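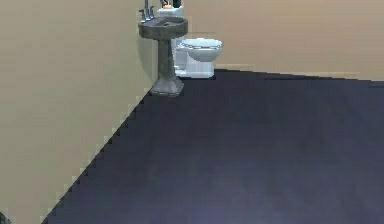
Sylvain Bodin 回复：出事当天医院开的那张急诊单一定要留原件，复印件Dumeck收了也会退回来让你补。另外先别签那份“一次性了结”的单子，等复查结果出来再说。

大巴追尾受伤，客运公司和保险公司互相推，医药费和行李损失该找谁？

分类：出行与交通 / 长途客运 / 事故理赔
状态：已有采纳回答

问题

我妈和我小姨坐Dumeck的长途大巴从Zarness去Fleury，快到Fleury的那段省道上，大巴追了前面一辆货车的尾。车没有翻，但是撞得不轻，前排有人被送去医院。我妈坐在11号，靠过道，人往前冲，膝盖和右手腕撞在前排座椅背上。小姨系了安全带，只有肩膀一道淤青。

当时交警到了现场，做了记录。司机换了一辆车把没受伤的人接走，我妈跟另外几个人去了Fleury的医院，拍了片子，手腕轻微骨裂，打了石膏，膝盖是软组织挫伤。晚上才出的院，我开车去接的。

后面的事情比较乱，我按顺序写：

事故后第三天我打了Dumeck的客服，对方登记了车票号，说会有专人联系。等了一个多星期没有电话。我再打过去，换了一个人接，说理赔不归客运公司管，他们的车在Famham投保，让我直接找Famham。

我打Famham，Famham说要等责任认定，如果货车也有责任，要两家分摊，现在不能立案，只能“预登记”。给了我一个预登记号。

又过了几天，Dumeck突然寄来一封信，说愿意出于关怀给一笔钱，数目不大，附了一张表，要我妈签字，签字后“就本次事件不再提出其他主张”。

现在医药费、复诊、来回打车、还有行李的损失，加起来是1,273欧元，后面还要拆石膏、做康复，这部分还没有算进去。行李是放在下面行李舱里的，撞的时候别人的重箱子压过来，我妈的箱子壳裂了，里面有几样东西也坏了。Dumeck的人口头说行李舱里的东西他们不赔，票背面有写。

想问几件事：

第一，到底应该找谁，Dumeck、Famham，还是货车那边？
第二，那张表能不能签？我妈的意思是签了算了，她怕麻烦。
第三，行李这一块，票背面写了不赔，是不是就真的不赔？
第四，小姨那道淤青她没去看医生，现在肩膀还是疼，还来得及吗？

谢谢各位。我妈不会上网，回答我都会转给她看。

补充：有人问时间，事故是2020年12月的事，认定书到我发帖时还没拿到。票是网上买的，邮箱里有电子票，纸质票也还在。

回答一（提问者采纳）

我自己处理过家里人的一次客运事故，后来也帮邻居跑过一次，流程大致相同，下面按你的四个问题写。各地规定有出入，你最好拿着材料再去问一下当地的法律咨询点，很多市政厅有免费的时段，要提前约。

先说找谁。

你妈妈买的是Dumeck的票，运输合同是跟Dumeck签的。所以对乘客来说，第一个应该找的就是Dumeck，至于Dumeck和Famham之间怎么算，Famham和货车的保险公司之间怎么分摊，那是他们内部的事。责任认定影响的是他们谁出多少，一般不影响乘客能不能提出索赔。客服说“不归我们管”，这句话你不用跟他争，电话里争不出结果。你要做的是写一封信，挂号，带回执，寄到Dumeck的注册地址（票面下方或者网站最底下那一栏有），同时抄送一份给Famham，信里写上预登记号。

信不用写得很长。我当时写的就是一页纸，内容有：乘客姓名，车次，日期，座位，事故地点，受伤情况一句话，已经发生的费用一个总数，后续费用“保留另行主张”，要求对方在收到后15天内书面答复。最后附一个材料清单。不要写气话，也不要在里面描述司机开车怎么样，除非你妈妈亲眼看见了什么。我邻居那次在信里写司机看手机，其实她是听后排的人说的，对方就抓住这一点来回问了她好几轮，耽误了不少时间。

货车那边暂时不用联系。等认定书下来，如果货车是主要责任，Famham自己会去找它。

再说那张表。

不要签。至少现在不要签。石膏还没拆，康复要做几次也不知道，这个时候签一个“不再提出其他主张”，以后手腕活动有问题就很难再谈了。你可以回一封短信，说收到了，目前伤情没有稳定，暂不答复。不用写“拒绝”，写“暂不答复”就可以。

如果你妈妈确实怕麻烦想早点结束，也可以等复查以后，拿实际的数目跟他们谈，谈成了再签，签的时候看清楚表上写的范围是人身伤害还是连行李一起。这两样最好分开写两份。

还有一种情况，有的公司会先垫付一部分，这种叫预付款，单子上会写“预付”或者“先行支付”，这个是可以收的，收了不影响后面。区别就在有没有“不再主张”那句话。拿不准就拍下来给法律咨询点的人看，几分钟的事情。

然后是医疗材料。

急诊记录、片子报告、处方、药店小票、复诊预约单，全部按日期排好。药店小票那种热敏纸放几个月字就没了，拿到当天就复印或者扫描，原件和复印件夹在一起。打车的票据背面用铅笔写上去哪里，比如“去Fleury医院复查”。你开车去接她的油费也可以列，写明公里数和日期，给不给是另外一回事，不列肯定没有。

你妈妈如果还在上班，要让单位开误工证明。如果退休了，但是家里本来有事情是她做的，比如带孩子，受伤以后只能另外请人，这个费用也留凭据。

行李的事情单独说。 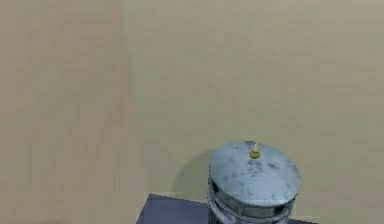
行李舱里的东西和随身带的东西，处理办法不一样。交给司机放进行李舱的，在运输过程中因为事故损坏，客运公司一般是要承担的，票背面那段话多数是针对丢失和贵重物品，而且往往有一个限额，不等于完全不赔。你把那段话一个字一个字看一遍，或者拍下来发给懂的人看。报损的时候每件东西单独拍照，整体一张，坏的地方近处一张，背景越素越好，理赔员一看就知道申报的是哪一样。我见过有人把所有东西堆在床单上拍一张，结果被退回来，要求逐件补。每张照片对应清单上的一行，写名称、购买时间、价格、有没有发票。没有发票的写“无”，不要空着。箱子本身也要列进去，裂的壳不要扔，也先不要修，有的公司会派人来看。

清单里的价格写当时买的价，他们会自己折旧。旧东西写新价，被查出来一件，后面几件都会被怀疑。

最后是你小姨。

来得及，但是越早去越好。去看医生的时候跟医生讲清楚是哪天的事故，当时坐在哪里，安全带勒在哪个位置，请医生把这些写进病历。病历上如果只写“肩痛”，没有写原因，Famham多半会说和事故没有关系。她当时没有去医院，但是她在车上，有电子票，交警的记录里应该也有乘客名单，这两样能证明她在场。名单她自己可以去申请核对一下名字有没有写错。我邻居那次名字少了一个字母，后来为了这个专门开了一张证明。

还有一点，两个人要分开提，不要写在同一封信里。各有各的伤情，各有各的材料，混在一起的话，一个人的没有定下来，另一个也跟着等。

时间上给你一个参考。我家那次从寄信到拿到钱用了6个月，中间催过几次，都是书面的。认定书是3月份才拿到的，拿到以后就快了。你那里不一定一样。

追问（提问者）：信我这周就寄。想再问一句，信寄给Dumeck的总部还是Zarness的营业点？营业点近，我可以当面交。

回复：寄总部。营业点当面交也可以，但是要他们在你的那份上盖章写日期，不肯盖就等于没交。我建议两个都做，费不了多少事。

追问（提问者）：好的。那封关怀信里给了一个电话，让我们“有疑问请致电”，打过去要留神什么吗？

回复：可以打，就问一件事，经办人的姓名和案件编号。别的不在电话里谈。对方如果问“现在恢复得怎么样”，就说还在治疗。很多老人家客气，习惯说“好多了，没事了”，这句话会被记下来的。你最好替你妈妈打，或者打的时候坐在旁边。打完自己记一笔，哪天几点，谁接的，说了什么。

回答二

补充一个，看看你们家有没有别的保险。我之前不知道，后来翻合同才看到家庭综合险里带了一条，意外伤害和法律协助都有，律师函是保险公司那边的人帮忙写的，没有另外收钱。还有用信用卡买票的，有些卡也带出行意外险，但是申报期限很短，过了就不受理。你说票是网上买的，查一下用的什么卡。

楼上说的不要签，同意。

另外认定书可以自己去问，不要光等。拿身份证和票去处理事故的那个交警队，问编号，有了编号以后Famham就不能老说没法立案了。我那次是去问了才知道早就出来了，没有人通知乘客，他们只通知了两个司机和两家保险。

回答三

我也坐过Dumeck那条线，Zarness上车的，车倒是还行，就是行李舱塞得太满，司机也不管怎么放。一般我都把箱子靠里竖着放，易碎的拿上车。赔偿的事我不太懂，不过我觉得直接去他们柜台闹一下比写信快，我同事退票就是这么退到的。

评论：退票和人身伤害是两回事，柜台没有权限处理这个，去了也是让你填投诉单。投诉单可以填，但是不能代替挂号信。

评论：同意楼上。而且柜台那边会给你一张很像收据的东西，上面其实只写“意见已收到”，没有受理编号。

评论：安全带那条我想说一下，长途车上有带子就系上，后面理赔的时候他们真的会问。楼主妈妈当时系了没有？没系的话有可能会扣掉一部分，心里有个数，但是不要自己主动在信里写，问到了照实回答。

提问者回复：我妈说她那个座位的卡扣扣不上，上车的时候跟司机讲过，司机说后面有空位可以换，她嫌远没有换。小姨当时在旁边听见的。

评论：那这个要紧。让你小姨趁现在还记得清楚，写一份书面说明，写上日期和签名，附身份证复印件。写她自己听到的话就行，司机怎么说的就怎么写。扣不上的带子是车的问题，不过司机让换座她没换，对方也会拿来讲，两边的话都照实写。那辆车修没修也不知道，可以在给Dumeck的信里加一句，要求他们保留车辆检修记录和车内监控。监控一般存不了多久，这句话要早写。

提问者回复：已经加上了。信和清单昨天寄出的，回执等几天。小姨约了医生，有结果我再来更新。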